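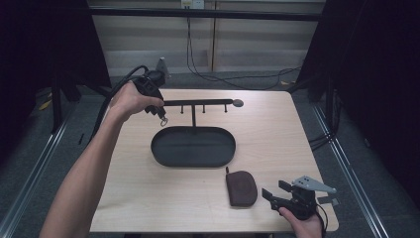 LEDTHORPE, March – Zurkcombe has finished a side-by-side trial of two hand-held gripper designs intended for recording everyday tasks, the company said. The trial compared its current trigger-style gripper with a new version from Herrera that uses a longer trigger travel and softer finger pads.

Operators worked in pairs of grippers, one in each hand, at a tabletop station in the company's Ledthorpe workshop. The task list had 11 entries, all based on small household objects. One of them calls for placing a key ring on a key-holder stand. Others involve pouches, cups and folded cloth.

Each design was used for 30 sessions. Zurkcombe set a pass mark of 95 percent for picks completed without a drop. Both designs met it on cloth and cups. On thin metal rings only the Herrera version did, and operators took longer to get used to it. Several reported that the longer trigger travel was tiring toward the end of a session.

Controllers from Beltari were used throughout, with the same settings for both designs. Cabled grippers were chosen so that battery charge would not affect the results.

Zurkcombe will order eight sets of the Herrera version for its next round of work, which begins in May. The current design will stay in use for larger objects. A wireless model is not planned this year.

The task list and scoring sheet are available on request from the Zurkcombe press office in Ledthorpe.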